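Jarnent – Notes on Open Squares

README for the Balside folder

Welcome, and thank you for opening this file before opening all the others! Jarnent is a collection of written notes on squares, plazas and campus greens, put together for people who like to walk across a place slowly and think about how it is laid out. The Wudbridge notes came first, and the Balside ones were added in February after a good deal of sorting at the kitchen table.

What you will find

The collection holds 93 notes in 11 folders, one folder per neighborhood. Each note is a plain text file with the name of the place, what is underfoot, what is planted, where the curbs and steps are, and a free comment at the bottom, which tends to run long (sorry, I do go on when I like a place).

How the notes were written

Every place was visited on foot, usually before 11 in the morning. Paving goes first, then planting, then buildings. Trees are only named when I was sure of them, so you will see plenty of entries that simply say "tree, bare" or "dark hedge or tree line."

Known gaps

Notes 4 and 5 overlap and should be merged one day. Slopes were judged by eye, so please don't plan a ramp from them.

Using the notes

Take whatever is helpful, and if you fix something, send it back so the next reader gets it too.

The edges of a square get more room in my comments than the middle does, and I would ask anyone adding notes to keep it that way. Write down where the paving stops and what takes over. Big square concrete slabs like these can seem to go on forever, and then a raised curb and a flat piece of lawn on the left change the whole feel of the walk toward that long curved building – so the curb gets its own line, please, even when it looks too plain to mention. 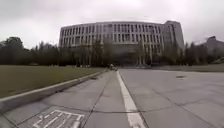
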